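Re: [cakholm-repair] Laptop only boots with the charger unplugged
From: Aicha Benmoussa
Date: 2018-09-03

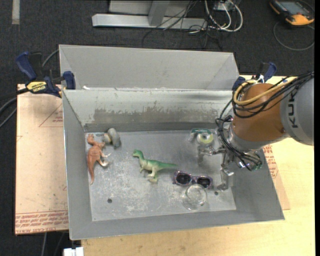 The metal bin, dinosaur at the far left

Hi Renato, hi all,

Oh, I love a fault like this one! I had the very same thing on a Pendura in January and it kept me up two nights running, so I'm delighted to see it come round again.

Renato Dimaculangan wrote:
> My old Pendura starts perfectly well on battery, but if the
> charger is plugged in when I press the button I get the fan
> for 3 seconds, then nothing. No beep, no picture. Once it's
> running I can plug the charger in and it charges as normal.
> I've tried a second charger (Diletti, same voltage) and it
> does just the same. Battery reads 41 per cent health. Is the
> board dying? I'd rather not buy another one if I can help it.
>
> Also, does pulling the little clock battery do any harm?

I really don't think your board is dying. If it runs for hours once it's up, and charges too, most of it must be in decent shape. My money is on the charging socket or the short cable behind it. On mine the middle pin had gone slack, so the laptop couldn't tell what sort of charger it had been given and sulked at switch-on. Have a look in the start-up menu (F2 on mine, tap it as soon as the light comes on), boot on battery, then plug in while you're on that page. If it says "unknown adapter", you've very nearly found it.

Before you order anything:

Shut down, unplug, take the battery out and hold the power button for 20 seconds. Then try it with the charger only, no battery at all. I'd love to know what it does, because you didn't say! If it starts happily that way, I'd start suspecting the battery instead, and at 41 per cent it's not exactly a spring chicken.

With the charger in and the machine running, wiggle the plug very gently and watch the charging light. Mine flickered like mad.

The clock battery is fine to pull. You'll lose the date and any start-up settings you've changed, so write those down first. Fotini did hers last winter and only had to put the boot order back.

The socket on mine came on its own cable, no soldering, four screws and a lot of sticky tape. Vakulenko had the part in stock and it was here in days. Do check the number printed on the old cable though, there are two lengths and I got the wrong one first time (still in my drawer if yours turns out to be the short one, you're welcome to it).

Úna, didn't you have a meter going spare? Renato could check the charger properly with that.

Do write back with what the adapter page says, I'm dying to know!

Aicha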